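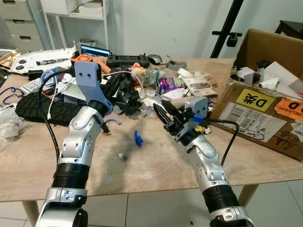 Mesa de bancada Sisov, tampo em tom claro com veio de madeira, em utilização.

Mesa de bancada Sisov 
Referência: 2831-C
Marca: Madora
Disponibilidade: em stock no armazém de Stenach

Mesa de trabalho para oficinas, salas técnicas e escritórios onde se monta, se repara e se escreve na mesma superfície. O tampo recebe computador portátil, rato, papéis, peças impressas em 3D e cabos e deixa espaço livre à frente para trabalhar. O acabamento é claro, com veio de madeira, e permite encontrar com facilidade as peças pequenas e escuras.

A Sisov é vendida em dois comprimentos. O modelo curto destina-se a um posto individual. O modelo longo aceita um segundo posto ou uma zona de arrumação ao fundo, para o material que fica na mesa de um dia para o outro.

Tampo
Painel revestido com resistência a riscos de uso corrente. Não é indicado para soldadura direta nem para corte com lâmina; para estes trabalhos, utilize a base de proteção vendida em separado. Os cantos são ligeiramente arredondados. O tampo é fornecido sem furos. A passagem de cabos pode ser pedida na encomenda, à esquerda, à direita ou ao centro, sempre junto ao bordo traseiro.

Estrutura
Quatro pernas em madeira clara, com pés reguláveis até 50 mm. A travessa traseira pode ser montada a duas alturas. Para equipamento fixado ao bordo com grampos, recomenda-se a travessa na posição superior e o aperto dos parafusos ao fim da primeira semana.

Características
Comprimento: 1400 mm ou 1800 mm
Profundidade: 800 mm
Altura: 740 mm, mais regulação dos pés
Carga máxima distribuída: 120 kg
Montagem: chave sextavada incluída
Garantia: três anos

Preço
Modelo de 1400 mm: 329 €
Modelo de 1800 mm: sob consulta
Conjunto de quatro mesas de 1400 mm com calhas de cabos: 1.373 €
Os preços incluem IVA. O transporte é calculado no final da encomenda, conforme o código postal.

Acessórios compatíveis
Calha de cabos Sisov, fixação por baixo do tampo
Base de proteção em borracha, preta
Prateleira superior Amarasinghe, para monitor ou caixas de peças
Tabuleiro para peças pequenas, com seis divisões
Régua de tomadas com grampo

A prateleira Amarasinghe ocupa os últimos 250 mm da profundidade. Quem já usa o fundo da mesa para papéis e ferramentas pode passá-los para cima e recuperar essa faixa do tampo. A montagem faz-se sem furar.

Limpeza
Pano húmido e detergente neutro. Restos de fita adesiva saem com álcool isopropílico aplicado no pano. Não usar acetona. Objetos de borracha, como solas ou tapetes, não devem ficar pousados durante semanas no mesmo sítio, pois podem marcar o revestimento.

Entrega e devolução
A mesa segue em duas embalagens, tampo e estrutura. Verifique os cantos do tampo antes de assinar a guia de transporte. As devoluções são aceites no prazo de 14 dias, na embalagem de origem. Os tampos com passagem de cabos aberta por encomenda não têm devolução.

Contactos
Encomendas e orçamentos: Afroza Patwary
Apoio técnico e peças de substituição: Kavinda Pathirana
Levantamento em Stenach por marcação, nos dias úteis.

Tabela de preços atualizada em 27/02/2019.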